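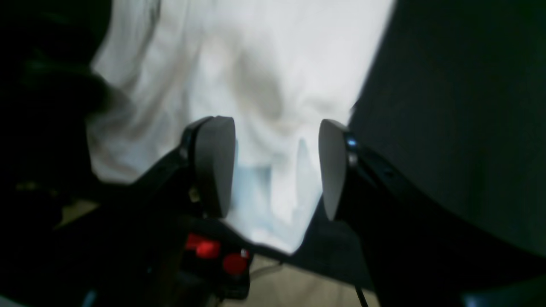
White cloth, well creased and waiting for somebody to find a corner.

Brarneck Linen Loan: your questions answered

Welcome, and thank you for reading this before ringing. We do love a chat, but Soledad has usually got her hands in the sink by mid-morning and the telephone is at the other end of the building. These are the things people ask us most often about borrowing our white cloths, looking after them and getting them back to us. If yours isn't among them, please do still ring.

Who are you, and what do you lend?

We are Soledad and Marisol Mahmoud, with Ignacio Ruiz-Ortega on the van and Ingrid Esposito doing the mending. We lend plain white cloths for weddings, christenings, funerals, harvest suppers and the sort of birthday where three generations have to sit down at once. There are 484 cloths on the shelves at the last reckoning, if you include napkins and the small square ones that go under cakes. Everything is white. People do ask about ivory, and we had some once, but under village hall lighting it looked as though it had been washed with a teabag and we let it go.

What sizes do the tablecloths come in?

Small square, large square, and long. The long ones are 300 centimetres and are meant for two ordinary trestle tables end to end, with a bit of drop at either side. If your tables are an odd size, and so many halls have one table that doesn't match its friends, measure the top and tell us how far down you would like the cloth to hang. Please measure the table itself and don't go by what it says on the hall's website. We have been caught out that way at Dritimton twice.

Do the cloths arrive ironed?

They arrive washed, pressed and folded, yes. They will have fold lines, and some people mind these and some people rather like them. If you mind, shake the cloth out and lay it on the table the evening before, then smooth it from the middle outwards with the flat of your hands. A fine mist of water from a plant sprayer helps a great deal. Go lightly! You are after damp, and a puddle in the middle of the top table will still be there when the soup comes out.

My cloth has been sitting in a heap and is terribly crumpled. Have I ruined it?

No, not at all, please don't worry. Cotton will forgive nearly anything if you give it some water and some warmth. Run your hands along the edge until you come to a corner, hold it up and let the rest drop, then find the next corner along the same hem and give the whole thing a good shake. Most of the small creases fall out at that point. What you have left are the deep ones, where the cloth has been lying on top of itself, and those want the iron while the fabric is still a little damp. If it has dried out completely, sprinkle it, roll it up in a towel and go and have your lunch. It will be ready for you afterwards.

Why does my white cloth look slightly blue in places?

We get this one every May, when the weddings start, and there are a few possible answers. Quite often it is only the light. White cloth picks up whatever is near it, and in the shade of a fold, or beside a window on a dull day, it can look very blue indeed. Carry it outside and look again before you do anything drastic.

If it is still blue in daylight, it may be detergent that hasn't been rinsed away, in which case put it through again on a plain rinse with nothing in the drawer. Or something blue may have gone into the wash with it. Wellington Andrade, who had the laundry before us and still comes in on busy weeks, once did a whole load with a blue sock in it and spent the next fortnight soaking. If that has happened, keep the cloth wet and ring us. Dye that hasn't dried is much easier to shift.

How do I fold a very large cloth on my own?

With patience, and preferably with a clean bed nearby. Spread the cloth over the bed, bring the two long hems together, and pull gently along the fold so that it lies straight. Do the same again, so that you have a long narrow strip. Then fold the strip in half from end to end, and in half again, until it is a size you can carry. If the corners don't quite meet, let them be. Very few of ours are perfectly square after all the washing they have had, and chasing the last half inch only puts new creases in.

With two people it is much quicker, and really rather enjoyable. Each take two corners, walk towards each other, and agree beforehand who is going to bend down for the fold. Marisol and Ingrid can do a long one in less time than it takes to boil an egg, but they have had a lot of practice and they don't talk while they're doing it.

Should I wash the cloths before I send them back?

We would honestly prefer that you didn't, kind as it is of you to think of it. A hot wash can set gravy or red wine for good, and then Ingrid has to decide whether the cloth becomes napkins. Shake off the crumbs and the confetti (particularly the confetti), let anything wet dry over a chair, and put it back loosely in the bag. There is no need to fold it. Crumpled is fine, and much better than folded away damp, which brings on mildew.

What should I do about a spill on the day?

Blot it with something clean and white, and press without rubbing. Cold water for wine, fruit, tea and blood. Candle wax should be left completely alone until it is hard, and even then we would be happier if you left it for us. Please don't put salt on it. I know everybody's grandmother did, and mine did too, but it makes a gritty paste which is the very devil to get out of a hem.

If it is gravy in the middle of the speeches, put a napkin over it and a jug on the napkin, and enjoy your afternoon.

Can I pin or clip things to the cloths?

Clips are fine, and outdoors they are a very good idea. Ordinary dressmaking pins are all right in the hem. Safety pins we are less fond of, as they leave a hole you can see from the far end of the room, and sticky tape is the one thing we do ask you not to use at all.

What if one comes back torn or burnt?

Tell us, that's all. Pop a note in the bag saying where the damage is, as a small hole is surprisingly hard to find in that much white. We mended 132 cloths last year and most of them are still going out. You will only be charged if it is past mending, and the charge is what the cloth cost us.

How many should I order?

One for each table, and one spare for every 9 or so, is what we generally suggest. Don't forget the table for the cake, the table for the presents, and whatever the tea urn is standing on. The urn is always forgotten. We send a spare small square with every order for that very purpose, and you needn't pay for it.

When can I collect and return?

Collection is from two o'clock the afternoon before your event, and returns are any time up to noon on the day after. If the door is locked, the green-lidded bin beside it is ours and is quite dry inside. Ignacio can deliver as far as Dritimton and the villages on the way, but he does need to know which entrance, where to park, and whether there are stairs.

May I keep one?

You would be surprised how often we are asked, usually after a christening. Yes, you may. Ring Soledad with the number on the little tape in the corner of the hem, and she will tell you what it costs and take it off the list.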